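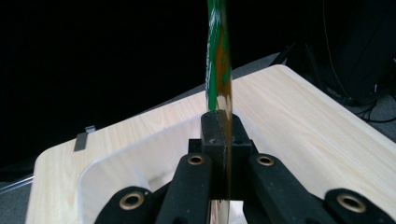 Clear plastic with the green printed strip, over the desk.

Snack drawer storage: clear bins or just leave it in the bags?

gouveia_n
My sister swears by clear plastic containers for packets. I tried one on the desk on Thursday with a green and white packet stood up inside it. Looks tidy. I'm not convinced it does anything a shoebox wouldn't.

furtado.r
It doesn't. The packet is already a container. You bought a container for your container.

orier400
Disagree. Floppy packets fall over, and then you buy the same thing twice. Mine hold up to 120 sachets and I can see when I'm low.

furtado.r
120 sachets of what?

orier400
Soup, mostly. Also sweetener.

gouveia_n
The tall bags are my real problem. I've got one with fried snacks on the front and it won't go in any bin I own, so it just stands next to the others.

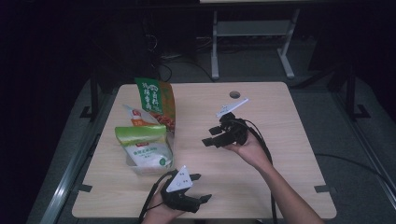 And once that one stays out, the rest drift out to join it. So now I have a bin and a pile. The Livberg set has a taller size but they want 400 for it, and I can't find the inside height listed anywhere.

neusa_siq
I had the Livberg ones. Lids went cloudy by November. Trimau are the same thing with a different sticker, as far as I can tell.

orier400
They are not the same, the Trimau walls are thicker.

neusa_siq
Did you measure that or read it on the box?

orier400
Read it.

furtado.r
Clothespin on the tall bag, put it on a shelf. 100 clothespins cost less than one lid.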